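Open day at the Bemel workshop, Stanthorpe
27/05/2026

I went expecting to be sold something, and for the first half hour I was. Olga Villalba, who runs the teaching side, told a full room that anyone can show a robot a household job in an afternoon. Then she put up the figure for bag folding: 1092 demonstrations, all done by hand. That is a lot of afternoons.

The method is simple enough. You hold a gripper with a camera on it, do the job yourself, and the recording goes into the pile the robot learns from. They call their tool Eko. Aishwarya Naidu let visitors have a go, and I managed 13 folds before my wrist complained. She threw out two of them for being too quick. I asked who decides what counts as a good fold and was told there is a written guide, though I didn't get to see it.

Cloth is the hard part, and I will give them credit for not hiding behind wooden blocks.
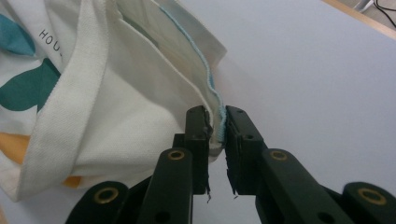

Eko's fingers closed on the blue-seamed edge of a canvas tote bag.

What I wanted was the robot doing it alone with a bag it had never met. We got a video of that, with cuts in it. When I asked for a success rate, Olga said almost 200 trials had been run and the results were being written up. Fine, but I would sooner have had the number than the tour bag.

The next open day is at the Carrasco site, and I have put my name down. Parking at Stanthorpe is poor, so take the bus.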